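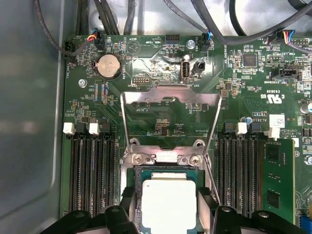 Chapter 2
Keeping Records at Work

Most offices in Birkthorpe kept paper files long after they bought their first computers. The county records room alone held 1,072 boxes, and a clerk could spend a morning looking for one deed. This chapter covers how records are named, stored, and thrown out. Key terms are listed on page 58.

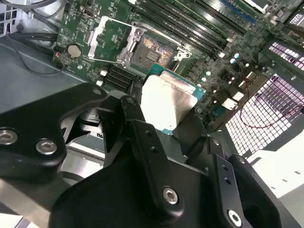
Shona Haldane
Instructor in Office Management, Carnegie campus

A record is any document an office must be able to find again. Invoices, leases, and payroll sheets are records. A lunch menu usually is not. Start by deciding how long each type must be kept.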